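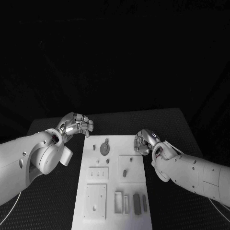

1/ Extended warranties. A thread.

My dishwasher died in January and I have spent the months since reading the plan I bought with it. All of it, including the parts in gray type. I'm posting what I found because three people in my replies last week told me their plan "covers everything." I doubt that. I doubt it a lot.

2/ The basics first. The machine cost $862. The plan, sold to me at the register by a very pleasant kid at Urnstead, was $200. Five years, "total peace of mind."

Nearly a quarter of the price of the thing, to promise me the thing works. I paid it. I was tired and I wanted to go home.

3/ Urnstead doesn't run the plan. Urnstead sells it. The plan is run by an outfit called Iltier, and Iltier's name shows up once, on page two of the booklet, under the heading "Who We Are." The receipt says Urnstead. The bag says Urnstead. When you call Urnstead, they give you Iltier's number and wish you luck.

4/ The first year overlaps with the maker's own warranty, so for year one you are paying for something you already have.

I asked about this on the phone. The answer was that the plan "adds benefits from day one." I asked which benefits. I was told a supervisor would call me back.

5/ No supervisor called me back.

6/ Now the word "everything." My booklet covers "mechanical and electrical failure arising from normal household use." Sounds fine. Then go to the definitions and look up normal household use. Mine leaves out hard water.

I live in a town where the kettle looks like a cave inside. Half of you do too.

7/ Other stuff it leaves out, in no special order:

racks, baskets, wheels and clips
door seals (after the first year, so see post 4)
anything "cosmetic," which they get to define
damage from a blocked filter
noise

Noise! A pump that's about to go makes noise. You're supposed to sit there and listen until it quits, I guess.

8/ What broke on mine was the drain pump. The Iltier tech came out, took the kick plate off, and was very decent about it. He wrote "scale buildup present" on his form. That's three words and it cost me the claim.

Was the scale what killed the pump? He didn't say so. The form doesn't ask.

9/ I appealed. You can appeal, it's in there. The appeal goes to Iltier, who look at what Iltier decided, using the form Iltier's tech filled in. You have 21 days from the date on the letter. My letter took nine of those to get to me.

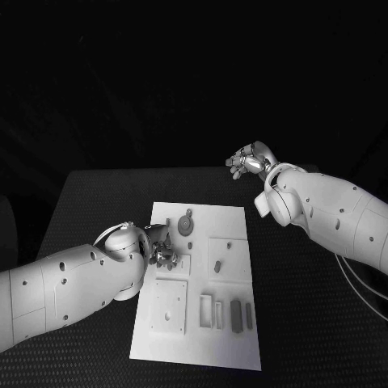
10/ Somebody is going to bring up Anil Mathew's newsletter post, the one saying these plans pay off if you have kids or rent your place out. I like Anil's stuff and I read this one twice. His math starts from how often appliances break down. It should start from how often a claim gets paid, and that number isn't anywhere I can find.

If you've got it, send it. I mean that.

11/ I did ask Iltier for it. Their reply said that "the vast majority of eligible claims are approved."

Read that again and look at "eligible." A claim they turn down isn't eligible. By that measure I could bat a thousand too.

12/ Then there's the refund pitch. "If you never use it, get your money back!" Vunditz runs this one on washers and my sister-in-law has it. I asked her to send me the terms.

You get store credit. You have to ask for it in writing, inside a 60-day window after the plan ends, with the original receipt. Five years from now. Go find me one receipt from five years ago.

13/ She printed hers on thermal paper. It's already turning blank. She has since taken a photo of it and emailed it to herself, and whether Vunditz will accept a photo is a question they have now answered two different ways.

14/ To be fair, because I'll get yelled at otherwise: Valtteri Salminen replied to my first rant and said his plan replaced a fridge, no fight, new one in the kitchen inside two weeks. I believe him. He had a different company, he had soft water, and his compressor failed in a way nobody could argue with.

So it can work. I'd still like to know how often.

15/ A few of you asked what I did in the end. I called Murthy, the repair shop out by the feed store. One guy, one van. New drain pump, fitted, $118. He ran a descaler through it and told me to do that every couple of months.

It's been running ever since. Knock on wood.

16/ So that's $200 for the plan plus $118 for the fix. The fix alone would have been the $118. I've gone back and forth over whether I'm missing something here and I don't think I am.

17/ If you already have one of these and you're feeling sick right now, check the cancellation page. Lots of plans let you cancel and get part of it back. Mine does, minus a fee, minus claims paid. They paid nothing, so there was nothing to take off.

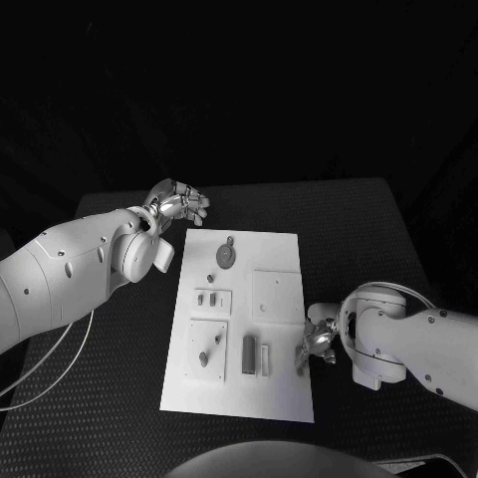 I mailed the form on June 30, 2025 and paid extra for tracking. It was signed for. The check has not shown up, and the phone line says to allow "four to six business cycles." I asked what a business cycle was. The woman laughed, to her credit, and said she'd always figured it was a week.

18/ Before you buy one, ask at the register who runs the plan. Ask to see the exclusions page. If there's a line behind you, ask anyway. I didn't, and the kid had the booklet right there under the counter.

19/ And the thing you hear about putting the same money in a savings account – sure, fine, but be real with yourself. I wouldn't have. I'd have spent it on takeout. I still would have been able to pay Murthy, though.

20/ Yes, I know some credit cards add a year of coverage for free. I looked into mine. It ended that perk and told me in a mailing I threw out. So check yours, and check that it's still true.

21/ Going to mute this for a while. If Iltier's check turns up I'll post the amount. If you work for a plan company and want to tell me I've got it wrong, my messages are open, and please bring the claims number with you.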